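Tarkton Community Boards > Automation > Teaching and Teleop
Thread: Hand grippers or remote rig for a folding task?

wombat_torque
Posted 18/02/2026
We have one arm, one bench and a boss who has watched a video. The job is folding tea towels and putting them in a tray. I have to pick between teaching it by remote control with a leader arm (the Lultier one, second-hand, slightly sticky elbow) or walking about with hand-held grippers and letting the recordings do the teaching. Budget is enough for one of these and a packet of biscuits. What would you do?

slackbelt
Hand-held, no contest. I did 300 towel folds by remote control last year and by the end I was folding my own washing like a man wearing oven mitts. With a gripper in each fist you still have your own wrists, and your own wrists are very good. People pick it up before their tea goes cold.

This is the kind of setup I mean, markers on the grippers and plenty of floor to move about on.

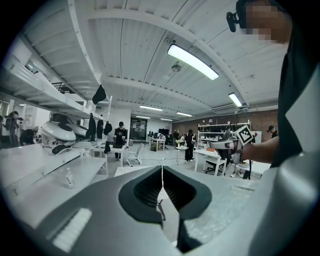

How many demonstrations do you need before it's worth training anything?
For one towel size on one bench, start with 100 clean ones, train, and see where it falls over. Then record more of whatever it falls over on.

gearbox_gary
I'll be the grump. Hand-held is lovely right up until you run the result on a real arm and find that half of your beautiful demos bend in ways the arm can't. Humans lean. Humans reach around behind things. My arm is bolted to a bench and has never leaned in its life. With the leader arm, if you managed to do it, the robot can do it, because the robot was the one doing it.

slackbelt
You can filter those out. Run the paths through the arm's limits before training and bin the ones that don't fit.

gearbox_gary
I did. It binned 82 out of 100. I had a lovely afternoon recording 18 demonstrations.

slackbelt
Where was your arm mounted, the roof?

gearbox_gary
On the bench, facing the wrong way. I have since turned it around. My point stands, though it stands a bit lower than it did.

mopsy_k
Both of you are skipping the boring bit, which is tracking. If you swing the gripper about too quickly or work against a blank white wall, the position estimate wanders off and your towel gets folded somewhere in the car park. Plain benches are pretty but they give the camera nothing to hold on to. We stuck some busy tape along the back of ours and lost far fewer takes. It looks like a kindergarten and I don't care.

Also, agree on what a finished fold looks like before you start. We had two people recording, one folding in thirds and one in halves, and the robot learned to do neither with great confidence.

wombat_torque
Thirds. We are a thirds household. The boss wants to know if we need a room to ourselves, as there are always people wandering through ours.

mopsy_k
Depends on what's behind you, but a shared room isn't the end of the world. Brick, shelves, desks and so on give the tracking something to chew on. Big windows are the thing I'd watch. Light on the bench shifts through the day and a policy trained on mornings can be a bit of a dill after lunch. 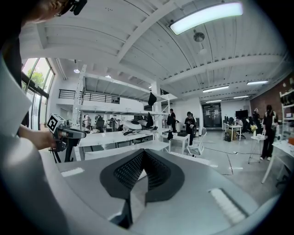 Should everyone who records be trained the same way first?
Give each person a short practice block and throw those takes away. After that, let them keep their own style as long as the start position, the fold and the end position match.

boonchu_refugee
Ex-Boonchu user here, moved over to hand-held in February and haven't gone back. One warning about speed. You will go too fast. Everyone does, you get bored and start flinging towels like a croupier. The arm then tries to copy you and the safety stop gets a real workout. I play slow music. It's dreadful but it works.

gearbox_gary
With a leader arm you can't go too fast, on account of it being horrible to use. I consider this a feature.

boonchu_refugee
You consider everything a feature.

tin_roof_tess
Could do both? We record the bulk by hand, then put the policy on the arm and use remote control to rescue it when it goes wrong. The rescues go back into the training pile. A few of those did more for us than another big batch of perfect folds. Ciltel's recorder saves both kinds in the same format if you tick the box, which is hidden under a menu called Misc, naturally.

slackbelt
Annoyingly sensible.

gearbox_gary
Fine by me. I get to keep my leader arm.

wombat_torque
Right, plan is hand-held for the first 100, thirds only, slow music, busy tape along the back of the bench. I'll ask around for a loan of a leader arm for the rescues. Gary, what's the fix for the sticky elbow, in case the Lultier one is all I can get?

gearbox_gary
Back off the two screws on the outside of the joint by a quarter turn. If it droops, go back an eighth. If it still sticks, that's just what they're like.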